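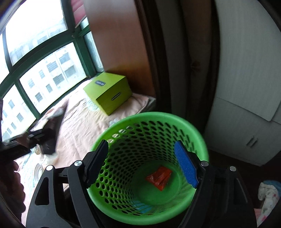

Zihan Ding은 집안일 데이터에서 가장 비싼 것이 로봇 팔보다 사람의 인내심이라고 했다. 같은 물건을 백 번째 집어 드는 사람의 손은 첫 번째 때보다 눈에 띄게 무성의해지는데, 모델은 그 무성의까지 성실하게 배운다는 것이다.

가정용 로봇 학습 업체 Uvton이 일반 주택에서 손에 드는 그리퍼로 동작 예시를 모으는 작업에 들어갔다. 11월까지 확보하려는 예시는 거의 2,000건이고, 지금까지 검수를 통과한 것은 1,550건이다. 모인 자료는 정리정돈용 학습 모델 Skerkier에 들어간다. 로봇이 할 일을 사람이 로봇 손을 쥐고 먼저 해 보이는 셈이니, 자동화의 첫 단계는 당분간 수작업이다.

촬영에 쓰는 집은 모두 세 곳이다. 회사는 참여자에게 집을 치우지 말아 달라고 안내했지만 별 효과가 없었다고 한다. 손님이 온다는데 그냥 두는 집은 드물었고, 첫 주에 들어온 예시 상당수가 이미 정리된 방을 다시 정리하는 내용이었다. 이후 안내문에는 '평소대로'라는 말이 굵은 글씨로 두 번 들어갔다. 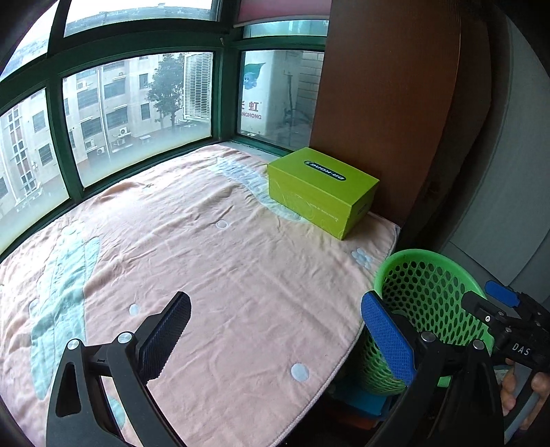
창가에서 양손가락형 그리퍼를 손에 들고 진행하는 예시 수집. 뒤편에 연두색 신발 상자와 초록색 바구니가 보인다.

작업 목록은 13가지 동작으로 되어 있다. 바구니에 물건 넣기, 바구니에서 물건 꺼내기, 상자 옮기기, 천 펴기 같은 것들이다. 넣기와 꺼내기가 나란히 있는 탓에 한 사람이 오전 내내 넣은 것을 다른 사람이 오후 내내 꺼내는 날도 있다. 수당은 양쪽이 같다.

자료 검수는 협력사 Drosus가 맡는다. 집다가 놓친 예시는 처음에는 모두 버렸으나, 지금은 다시 집는 데까지 이어지면 따로 분류해 남긴다. 실수를 수습하는 법도 배워야 한다는 판단에서다. 다만 놓친 뒤 한숨만 쉬고 끝난 예시는 여전히 제외된다.

가장 애를 먹이는 항목은 천이다. 상자는 어느 집에서나 대체로 상자 모양을 하고 있지만 천은 집을 때마다 다른 물건이 된다. Uvton은 천 펴기의 비중을 다음 수집분에서 늘리기로 했으며, 이 소식을 들은 참여자 몇 명은 바구니 쪽으로 배정을 바꿔 달라고 신청했다. 배정 결과는 다음 달에 나온다.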